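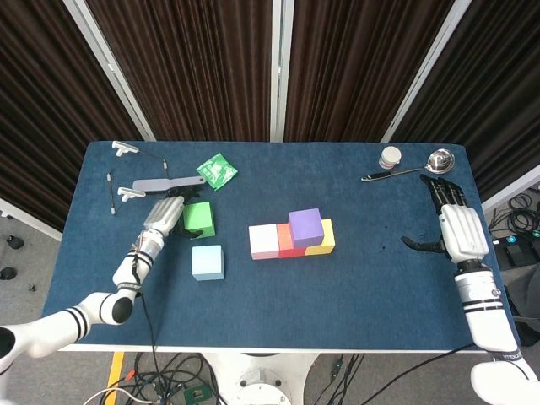

# Felt cover on a work table keeps creeping and bunching, how to hold it down without glue?

**Ezequiel Alcaraz**, January 21, 2024

I have a rectangular table covered with dark blue felt. It gets used for sorting and light assembly, so things are pushed across it all day. The felt creeps toward whichever side people work from and forms a ridge in the middle. I flatten it every morning and by afternoon the ridge is back.

The table top is melamine over particle board, 60 inches on the long side. The felt is a wool blend, 2 mm thick, cut flush with the edges. I can't glue it because the table goes back to the rental company (Gallardo) in December and has to be returned clean. So far I have tried:

- double-sided carpet tape along the short edges. It held for 4 days and then let go from the felt side. The tape itself stayed on the table and left residue.
- spring clamps at the corners. They hold, but they get in the way and the middle still moves.

Is there a removable method that holds the whole area? Would a thicker felt help?

---

**Remedios Montoya**

The tape failed on the felt side because loose fibers pull out and coat the adhesive. Any pressure-sensitive tape on raw felt will do the same sooner or later. You need friction over the full area and some tension at the edges.

1. Remove the tape residue with mineral spirits on a rag, then wipe with dish soap and water. Test a hidden spot first. Let it dry overnight.
2. Lay down open-weave rubber shelf liner, the kind sold for under rugs. Cut it 2 inches smaller than the table on every side so it doesn't show or curl. Butt the strips together. An overlap will telegraph through felt that thin.
3. Cut new felt with a 5 inch overhang on all sides. Your present piece is too small for this.
4. Fold the overhang under the table and pull it snug with elastic straps running side to side underneath, clipped to the felt with suspender clips. Space them evenly and start from the center.
5. Fold the corners the way you would on a bed sheet.

Don't pull it as tight as it will go. Wool blend felt stretches and doesn't fully recover, and you will get scalloped edges at each clip.

On thickness: 3 mm lies flatter and ridges less, but small parts tip over on it more easily. I would stay with what you have.

One warning about the liner. Some cheap PVC liners stain melamine if left down for months. Natural rubber can mark light finishes too. Lift a corner once a month and check.

---

**Kimutai Barasa**

just use a heavier cloth. we put a moving blanket on ours and it never went anywhere

---

**Vsevolod Zakharchenko**

The liner method above works. I would change one thing. If the table has to go back unmarked, put the felt on a separate board and leave the table top alone.

Use 1/4 inch hardboard cut to the size of the table top. Wrap the felt over the edges and staple it to the back, starting at the middle of each side and working outward. Staples go in at 2 inch spacing, with short legs so they don't come through the face. Then set the board on the table over a few strips of the same shelf liner. The weight keeps it in place and the felt can't creep because it is fixed all the way around.

The drawbacks are that the work surface rises by the thickness of the board, and a full sheet is awkward for one person to carry. Hardboard also warps in a damp room. Seal both faces with shellac before you wrap it.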